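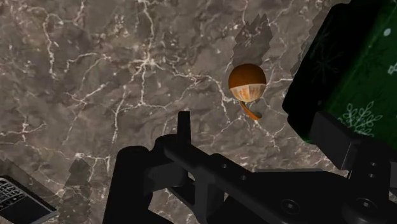

March 2, 2024
Notebook, Pikevside workshop, simulation bench

Today only the orange task in the simulator. The instruction is "put the orange in the bowl", and Vultum (our policy, third training) must find the orange among other things on a kitchen counter. I wanted to know if the marble texture disturbs it. In August we had this problem with the white veins, when the old policy took them for the edge of a plate.

Settings: 3000 steps limit, wrist view on, shadows on. Seed 177. The shadows still come out with the saw teeth, also behind the orange. I asked Ruchti's group for the better shadow map, no answer yet. Until then I don't trust any result where the object is dark.

The orange model is the half peeled one from the Lamine set, with the strip of peel hanging under it. For a human this is nothing, you take the fruit and the peel comes with it. For the gripper I am not sure what is the correct grasp. In our collision file the strip is rigid, so a finger which touches it will push the whole orange. A real peel bends. I think we are training the robot to be afraid of something that doesn't exist.

Distractors: the green box with snowflakes and the black device with the small keys. The box is the one I worry about. It is large, it stands on the right side, and the bracket of the gripper overlaps it in the view. The device is far enough from the fruit.

Result of the evening: 4 runs, 3 with the orange in the bowl. In the bad one the finger hit the peel and the orange rolled to the box, then the policy waited until the limit.

Colleagues ask me when such a machine can clear a real kitchen. My opinion today: it can move one fruit, if the counter is dry and the fruit is more or less round. To peel it, no. To wipe the counter after, also no.

To do:
- make the peel soft, or cut it off from the collision mesh
- same seed with plain gray counter
- write again to Ruchti about the shadows
- move the box further from the fruit and repeat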